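Ticket 2123: left gripper drops or drags corded items, new finger set no better than old
Queue: Bench hardware, Grisuldale
Opened by: Dalibor Brabec
Assigned to: Vratislav Hudec
Priority: Normal
Status: Open, waiting on supplier

Summary from opener

We were sent the Grurkport fingers in February on the promise that they would hold soft and awkward objects where the old ones let go. I have now run both sets on the two-arm bench and I can't see the improvement I was told to expect. Before anyone orders the same fingers for the other benches I'd like this looked at properly.

The test is dull on purpose. Left arm picks up a pair of headphones by the headband, lifts, holds, moves to the middle, right arm comes in and takes them. Control software is Timeo, same build for both finger sets, same taught positions, same speed. I did not retune anything between sets.

Results, left arm only, lift and hold:
Old fingers: 76 attempts, 9 drops
Grurkport fingers: 76 attempts, 8 drops

One drop fewer. The sales sheet talks about a different class of grip. I don't see a different class of anything.

Comment, Vratislav Hudec, 09:40

Can you rule out the force setting first? If Timeo is still closing to the old limit, the new pads never get squeezed enough to do their job. Dvořáček had the same complaint on his bench and it was the limit.

Comment, Dalibor Brabec, 10:15

Limit is 749 in the config for both. I know the supplier wants it higher. I'm not keen, because if you raise it the old fingers will probably improve too and then we are comparing settings and calling it a gripper test. If we raise it, we raise it for both and do the whole run again.

Comment, Vratislav Hudec, 10:32

Fair. Do that then. Also check the obvious things below, in this order, and write down what you find even if it is nothing.

Step 1. Fixings
Check the finger screws and the screws on the white module on each gripper. Any play at the fingertips with the arm powered and still?
Result: All tight. No play I can feel on either side. Left and right match.

Step 2. Cable drag
Move the left arm through the full path by hand and watch the purple cable. It crosses the gripper before it reaches the upper link, and I don't like that.
Result: It moves freely over the whole path. The tie on the upper link stays put. I tried it with the cable held clear of the gripper as well and got the same drops, so I'm not blaming the cable. I still think the routing is untidy and should be redone.

Step 3. Where the fingers close
Hold at the meeting point and check whether the fingers are on the top of the headband or off to one side. If the band isn't held near the top the load hangs crooked and will twist out whatever the fingers are made of.
Result: Done with the red and black pair, stopped before the right arm closes. Fingers are at the top of the headband. The two ear cups don't hang level though, one is at the bottom lying nearly flat and the other is upright to the right of it, with the red cord slanting across the gap between. Pink pair left in the far left corner.

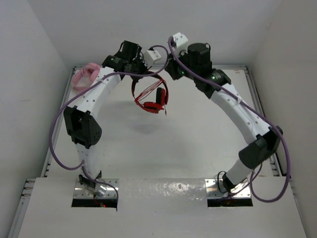
Step 4. Cord
Repeat with the cord tied up out of the way, then with a pair that has no cord at all.
Result: Cord tied up, Grurkport fingers, 20 lifts, 2 drops. No cord, 20 lifts, 2 drops. So the cord isn't the whole story, whatever the supplier says. Their first reply to me was "please avoid trailing leads", which is no use when trailing leads are what we bought the fingers for.

Step 5. Raise the limit
Go up in two stages, both finger sets, same number of lifts.
Result: First stage done. Old fingers 2 drops in 20, Grurkport 1 in 20. Second stage not done, I'm not happy about squeezing the padded band that hard until somebody confirms the motor is rated for it.

Comment, Vratislav Hudec, 14:05

One in 20 against two in 20 is not a result. You could get that swapping nothing.

Comment, Dalibor Brabec, 14:11

That's my point. You'd get a bigger change by teaching a better pick position. The crooked hang bothers me more than the finger material does. With the cups at odds like that the right arm has one good side to go for and it isn't the side I taught it.

Comment, Vratislav Hudec, 14:30

Then split this. Keep 2123 for the fingers and open a new one for the handover position. I don't want the supplier told it's all our teaching before we've finished step 5, they will close it on us the same day. Have you swapped the fingers left to right?

Comment, Dalibor Brabec, 15:50

Not yet. Will do it next. Both arms are supposed to be the same but I've only ever measured the left.

Asked supplier for: rated closing force of the motor with these fingers fitted, the raw figures behind the sales sheet, and what objects they used. Got an automatic reply.

Outstanding
Fingers swapped left to right and 76 lifts repeated
Second stage of step 5, once the force rating comes back
Purple cable rerouted on the left arm
No further finger sets to be ordered on the strength of this ticket
Next update: Dalibor, after the swap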